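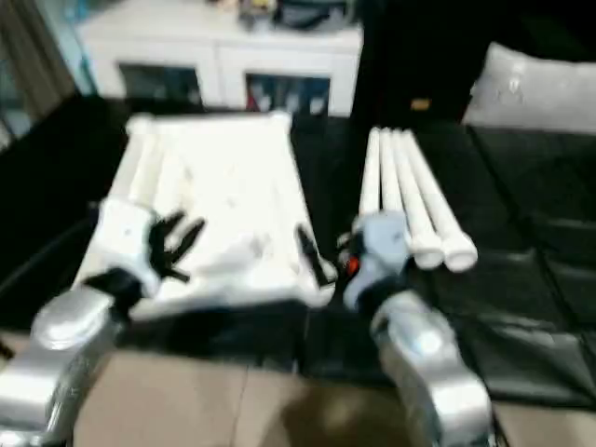

White panel frame and the four pipes on the black top.

April, notebook, capacity adequacy work

Started at 7:30 with coffee and the Hekmont availability file, which I'd been putting off. Quick reminder for anyone picking this up cold: we're trying to work out how much a gas plant, a battery and a block of demand response should each count for when the system is tight. The market rules give every technology one flat number. Our hunch is that the flat numbers are too kind to old plant and too mean to anything that can move quickly, but a hunch is all it is so far.

Hekmont is the older of our two test plants. The outage log Ladi Wike cleaned up has 1897 rows, and I went through a good chunk of them by hand (my eyes!). The big trouble is the cause field. Half the operators seem to type whatever they feel like. I found "trip," "tripped," "unit trip," "TRIP - see log" and one that just says "again." I merged the obvious ones and left the rest in a bucket called unclear. Ladi, if you have a better idea for the bucket, please write it in the margin and don't fix it in the file, I want to be able to compare.

After the merge, 353 rows are forced outages that overlap the winter evening window. That was more than I expected, so I checked for double counting, and sure enough there's a bit. When an outage runs past midnight the log closes it and opens a new one. I joined those back up if the gap was under 2 minutes. I haven't rerun the count yet, so please don't quote the 353 to anybody.

Winter evening window, how I set it
I used four to eight at night, local time, November through February. Leone (the newer plant) reports in UTC and Hekmont reports local, and I lost most of an hour to that before I noticed the Leone peaks were sitting in a silly place. It's converted now. There is a note at the top of the script in capital letters so I don't do it again.

Battery runs
Ran Skalus overnight with the simple battery: full at the start of the tight period, no recharge until it's over. 200 draws per case, which is on the low side, and the answers wobble from one batch to the next. Still, the shape is clear enough. A one-hour battery is great for the first hour and then it's a box in a field. What I liked was the middle case, where the short batteries and the demand response take turns. Together they cover a longer stretch than you'd get by adding up the two flat numbers, and the current rules give no credit for that at all. I got pretty excited and then remembered I had demand response available for the entire event with no limit on calls. Real customers do not behave like that. Need to put in a cap and some fatigue — maybe the second call in a week gets a weaker response than the first? Open to suggestions.
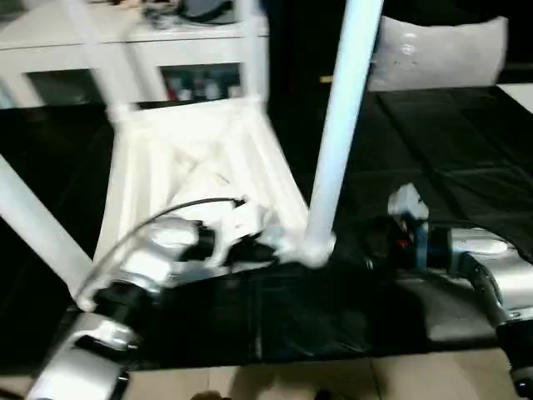
Penalties

Spent the afternoon on this and it's a mess. If a plant has a contract and doesn't show up, it pays a penalty, but the penalty is capped at a share of the yearly payment. So I asked Skalus a very plain question: for Hekmont, with its outage record, does it still pay to take the contract and just eat the penalties? With the cap where it is now, yes, in every single batch. I moved the cap up in steps and the answer didn't flip until much later than I'd guessed. There's a catch, though. I'm treating the owner as if it only cares about this one contract, and an owner with several plants could cover one with another. That would make the penalty bite even less, I think, but I'd like to see it come out of the model before I say so in the draft.

Also tried the version where the notice period is shorter. At four hours Hekmont can warm up in time most evenings. At two it mostly can't. So the notice period matters more for old plant than the penalty does, at least in these runs, and we've given it one paragraph in the draft. That needs to grow.

Odds and ends
Dustine (the plotting tool) is drawing the duration curve backwards when the axis is in hours. I flipped it by hand for the chart on the shared drive, so if you regenerate it you'll get the wrong one back.
The demand file still has the holiday week in it. Leave it in for now, I want to run both ways.
Ladi thinks we should drop the interconnector case. I don't! Imports were the one thing that moved the answer in the cold-spell test, and I'd take out the solar sensitivity first.

Tomorrow
Rerun the Hekmont count with the midnight joins. Put the call cap in. More draws on the battery cases, left going overnight if the machine is free. Rewrite the notice period section and send it to Ladi before lunch.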